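Household Textiles Collection: Revised Arrangements for the New Year

The Homell Trust has now completed its review of the household textiles collection scheme, which has operated in Clomside and the surrounding parishes since the closure of the former Cordeiro Street depot. The revised arrangements set out in this item take effect from Wednesday, January 20, 2021, and replace those printed in the December newsletter. Residents who keep the earlier notice by the door are asked to discard it.

The scheme accepts blankets, towels, sheets, curtains, tablecloths and cushion covers. Clothing continues to be handled separately through the banks at Flestlow car park and should not be placed in the same bag. Duvets, pillows and carpet offcuts remain outside the scheme. The Trust is aware that this has been a source of disappointment, and discussions with a second processor are continuing, but no change is expected before the summer.

During the last full collection period the scheme received 338 bags from households. Of these, 54 could not be passed on, in most instances on account of damp. Textiles that have been stored in a garage or shed over the winter may feel dry to the touch while still holding enough moisture to spoil the contents of a whole cage in transit. Items should be aired indoors for at least one day before they are bagged, and bags should be tied at the neck. Knotted handles tend to come open when bags are stacked.

Items need not be in perfect repair. Frayed hems, faded colours and small holes are acceptable, as are single curtains and odd sheets. Worn towels are particularly welcome, there being a steady demand for them from animal shelters. Paint, oil and adhesive cannot be removed by the processor, and anything marked with them should go into the general refuse. Curtain hooks and weights should be taken out beforehand. Care labels should be left in place wherever possible, as the sorting staff rely upon them to separate cotton from mixed fibres.

Larger pieces should be folded flat before bagging. Folded material takes up less space on the vehicle and can be checked a good deal more quickly at the depot. No bag should weigh more than 10 kilograms. Where a household has more than this to offer, it should be divided between bags or held over until the following round.

Collections will be made from the kerbside on alternate weeks, in line with the paper and card rounds. Bags should be put out by 7 in the morning and should not be left on the pavement overnight. Residents in flats with a shared bin store may leave bags inside the store, provided that they are clearly marked "textiles" and are kept off the floor. Those unable to bring a bag to the kerb may ask for an assisted collection by writing to the Trust office or by leaving a message on the usual telephone line. Households already registered for assistance with other rounds do not need to apply again.

Present restrictions mean that the counter at the Clomside depot remains closed to personal callers. Bags left outside the gate cannot be accepted and will be treated as fly-tipping. Replacement bags are posted on request, and any strong, clear sack may be used in the meantime. Residents who are unwell or self-isolating are asked to keep their textiles at home until the period of isolation has ended.

Comments on the revised arrangements are invited and will be considered at the spring meeting. A selection will be printed in each newsletter, space permitting.

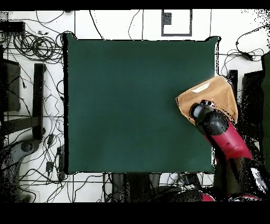
Ademir Marinho writes that the alternate-week round is welcome but that the 7 o'clock deadline will be difficult for anyone returning from a night shift, and asks whether bags might be put out late the previous evening on streets where the pavement is wide enough. He would also like the next newsletter to carry the full list of collection weeks, so that it can be cut out and kept.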